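Hulura House Newsletter
25 February 2026

Changes to the washroom shelves and the supply closet

The washroom on the ground floor of Hulura House has been reorganized. If you went in for hand cream last week and came out with glass cleaner, this item is for you.

Until now, skincare, soap, sponges and cleaning sprays all shared the same shelves. People put things back wherever there was a gap. Full bottles ended up behind empty ones, and we bought more of what we already had. The supply budget is 600 for the year and most of last year's went on duplicates.

Personal care items and cleaning items now have separate shelves. Personal care is at eye level: hand cream, face wash, sunscreen, lip balm, cotton pads. Cleaning is on the two lower shelves, with sprays at the back and cloths and sponges at the front. The top shelf is for unopened stock only. Please don't open a new one from the top shelf until the old one is used up.

Left-behind items are the other thing we cleared. Anything with a name on it was put in the owner's mailbox. Anything without a name is in the box by the Flarklow Street door, and it will stay there for six weeks. After that, unopened items go to the Brzozowska drop-in center, which takes sealed toiletries all year. Opened ones will be thrown out. If you want to leave something of your own in the washroom, write your name on it in marker. Tape falls off in the steam.

We have also changed how sponges are handled. The old system was that a sponge stayed by the sink until somebody got tired of looking at it. From now on they are replaced on the first of every month. Dish sponges stay in the kitchen. Washroom sponges stay in the washroom. Bath sponges are personal and should go home with you or back to your own room, and any that turn up at the shared sink will be treated as cleaning sponges. Squeeze them out before you put them down - the wooden ledge by the window has already swollen at one end and we would like to keep what is left of it flat.

The Hondmont order for the next quarter goes in soon. It covers paper towels, liquid soap refills, sponges and trash bags. The soap comes in 5-liter jugs this time, which are heavy, so they will be kept on the floor of the supply closet and the pump bottles filled from there. If there is something you think the house should stock, add it to the sheet inside the closet door. Brands are fine, but we can't promise the same brand every time. 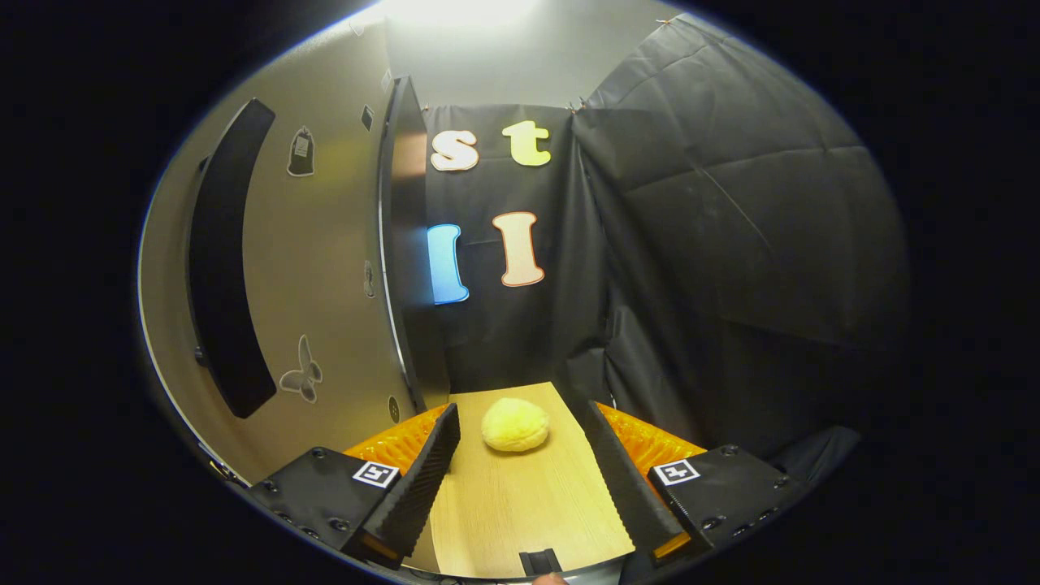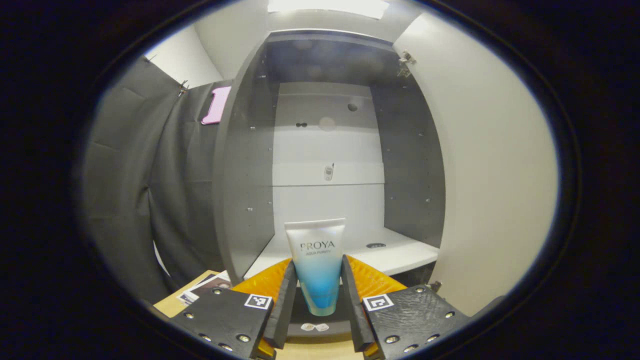 Tubes are the one thing we get the most questions about. Store them standing on the cap if the cap is flat enough to hold them, and lay them down in the tray if it isn't. Roll or press from the far end and close the cap fully, even if you plan to use it again in five minutes. The white and turquoise PROYA tube is a good guide to which way up we mean, with the cap end down and the flat crimped end at the top, and the name still reads the right way. Jars and pump bottles can go anywhere on the personal care shelf as long as the label faces out.

Shelf labels are going up in stages. The personal care shelf has its labels already. The cleaning shelves will get theirs once we know the new sprays fit under the divider. Please leave the pencil marks on the shelf edges where they are for now.

The next full clear-out will be in June. A note will go on the washroom door beforehand so you can collect anything you want to keep. Questions about the order or the left-behind box can go in the house mailbox by the stairs.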